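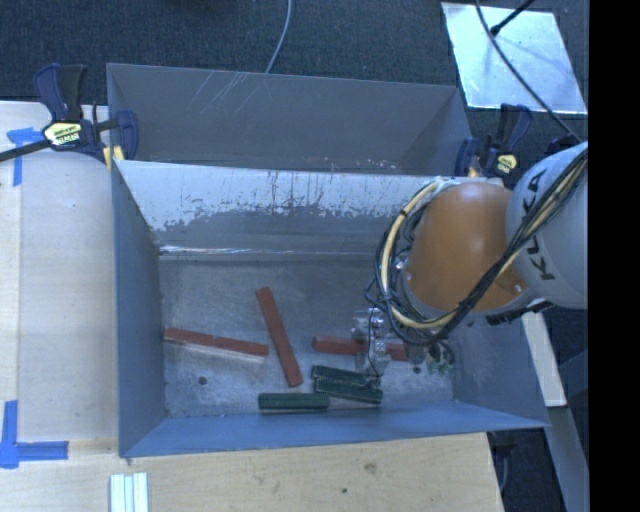 Photo: Apolline Picard

Clamping, cleaning and other bin advice, tested against a cheap skate's patience

Every workshop page on the internet has a piece on storage bins, and most of them want to sell you a set of bins. I have read far too many of these. What follows is what survived a winter of trying the advice on my own bench, plus a few things I'd leave alone.

Do you need to clamp a bin to the table?

For years I said no. A metal bin is heavy, it stays where you put it, and clamps get in the way of your elbows. Then I started sorting offcuts by reaching in with one hand and holding a clipboard in the other, and the bin crept across the table every time. Two bar clamps stopped that. Put them both on the back edge, toward the corners, so the front stays open for your hands. You don't need to crank them. If the tabletop is softwood, slip a scrap under the jaw or you will be looking at the dent for a long time.

The non-slip mat people will tell you a mat does the same job. I bought one from Grunden and it held for a week, until it picked up enough sawdust to slide like everything else. Perhaps yours is better.

Mark the spot with tape

Blue painter's tape is worth having for this one. An L at a corner is enough to tell you where the bin goes back after you've moved it to sweep. A full outline looks tidy in magazines and peels up in the same places anyway. Change it every few months. The claim on the roll about clean removal has a time limit, and on a sunny bench I wouldn't push it.

Sloped sides or straight?

Sloped. Small blocks slide toward the floor of the bin and you can get your fingers under them. The catch is that you lose floor space, so a bin that measures 17 inches across the top holds less than you'd think. Measure the bottom before you pay. The Sovlow catalog gives only the top, and I have my suspicions about why.

How full is too full

One loose layer, with the odd block lying on top of another. Six blocks in a bin is comfortable. Once things are piled up you end up tipping the whole lot out to find one piece, and a bin you have to empty is just a box. If you sort by color, go for colors you can tell apart in bad light. Reddish brown and dark green look very different at noon. At 5 in the afternoon in my garage, with one bulb, I wouldn't bet on it. I'm told this is worse for anyone with red-green color blindness, so ask whoever shares the bench.

Getting stains off gray metal

I tried dish soap, baking soda paste and a spray called Primport 414 that cost me 16 dollars. The soap, with hot water and a nylon brush, took off the smears. The paste took off slightly more and left white dust in the corners, which then had to be cleaned too. The spray smelled expensive. Drips that have run down a slanted panel and dried there may never come out completely, and scratches certainly won't. Steel wool will make a stain lighter and the area around it worse.

My view is that a bin for wood blocks doesn't have to shine. Wipe it so it doesn't mark the work, dry it properly, and check any holes in the floor, where water likes to sit.

Liners

Lecomte sells a felt liner. It catches splinters and holds on to them. Skip it, or cut up an old towel and wash it on Monday with the rags.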